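We use cookies to remember your settings and to see which stories get read. By continuing you accept our cookie policy. Accept / Manage choices

A morning at the Gunard parts warehouse

I had been promising to visit Gunard since October, when Impi Laaksonen first wrote to say that the new picking line was up and that I ought to come and see what it had done to her floor. She runs the early shift there, and she writes the kind of email that makes you want to get in the car. So I did, and I was handed a coffee and a pair of safety shoes before I had my coat off.

The warehouse sends out small spare parts for kitchen and laundry machines, 3156 different ones at last check, most of them light enough to hold in your palm. For years the picking was done on foot with a cart. Impi did it herself when she started and still knows which knee it was that complained. Now 17 of the aisles are served by arms from Vellen, and the people who used to walk those aisles sit or stand at packing desks, or look after the arms themselves.

I asked a good many of them whether they liked it, and got a good many different answers (which I trusted more than if they had all agreed!). The walking is missed, oddly enough. One packer told me she used to chat with everyone on her way around and now she has to wait for lunch. Her back is better, though, and she goes home with enough energy to garden. The pay for the arm minders went up a grade, and two of the older pickers took the course and passed. What everyone grumbled about was the tone the system plays when an arm stops, and I heard it often enough by noon to grumble along with them.

Upstairs there is a narrow room with 2 desks where new grasps are tried on a computer before the real arms get them. This used to be sent away to Hartono and took weeks. Now a former forklift driver does it, and he was so pleased to have a visitor that I nearly missed lunch.

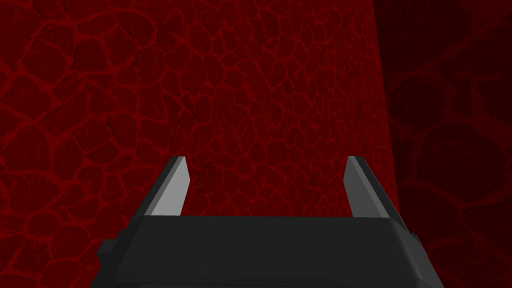

2 min read

The simulated gripper had its two fingers wide open with nothing between them, up against a red, crackly surface that I could have looked at for a long time - it reminded me of a dried-up pond. He let me sit in his chair and talked me through how he sets up a run, which parts give him trouble (anything in a soft bag), and how the pickers come up to tell him what their own hands used to do with it. I thought that was the best thing I heard all day.

Impi walked me out past the returns cage, where everything is still sorted by hand, and told me they're going over to see the Pamau site next. I've asked if there's a spare seat in the van.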